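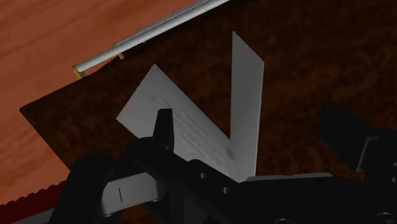

What happens if a match ends on a score the club has never had before?

The scorer writes it on the back wall of the pavilion, and whoever guessed it takes the pot.

Oliwia Brzozowska read this off the tea-room notice and wasn't impressed. Folgate had played 1,692 matches, it claimed, and had somehow kept every result.

"Who checked?" she said.

"Bogumił Wieczorek," said the man at the urn.

"And who won the pot last time?"

He turned the tap off. "Bogumił."

She paid her pound anyway and put down 396 plays 424, which looked daft enough. Donholm batted until two and were all out for 396. She told herself it meant nothing. Folgate's openers were hopeless, then they weren't, and by six o'clock the home side needed two to win with the board on 395.

"Four here and you'd be no closer," said Bogumił, settling beside her with his pencil. "It'd stop at 399."

"So mine could never come up."

"Not batting second, no. Not by that much."

"You took my pound."

"You didn't ask." He licked the pencil – a thing she had thought people only did in films. The bowler from Donholm ran in, and she found she was leaning forward.

"What did you put?" she said.

He closed the book over his thumb and watched the ball.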